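Packaging returns: changes to the Ridum scheme

The Ridum return scheme was extended to jars in February. Bottles had been accepted from the start. Over the first full month the Nudach depot received 3,346 items, of which 912 were jars. More than 400 jars came back without a lid and could not be graded for reuse.

The following rules apply from April 29, 2022. Lids and caps must be screwed on. Containers must be rinsed in cold water and left to drain. Labels may stay in place, as they are removed during the hot wash at Rimkutė. Gelido tubs are still excluded: the plastic warps at the wash temperature.

Deposits are credited within 2 working days of grading.
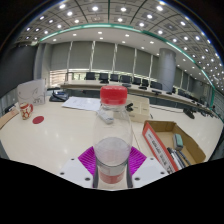
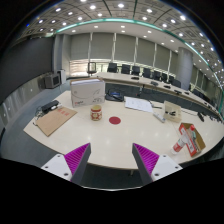 Top: clear plastic bottle with red screw cap. Bottom: small jar with gold-coloured lid.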